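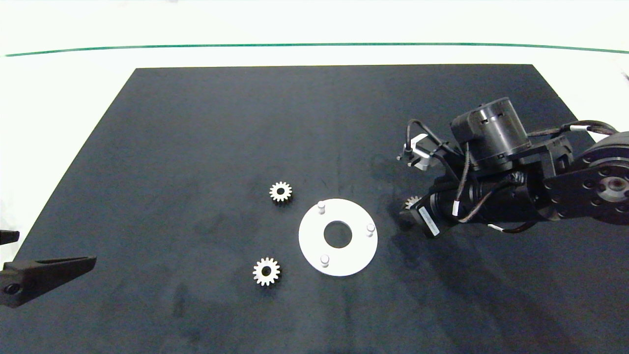
*Pignons droits de couleur crème, sur tapis sombre.*

## Visite de l'atelier Goltetti, décembre

Accueil par Stella Kariuki, responsable de la métrologie. Le site livre des engrenages de petit module à 42 clients, dont Plurance pour les compteurs d'eau. La salle de contrôle est maintenue à 20 °C – le sas d'entrée date de l'extension. Prélèvement : 56 pièces par lot de 600, faux-rond et épaisseur de denture. Le rapport de contrôle suit le lot jusqu'à l'expédition. Fin de visite à 16 h 30, côté quai.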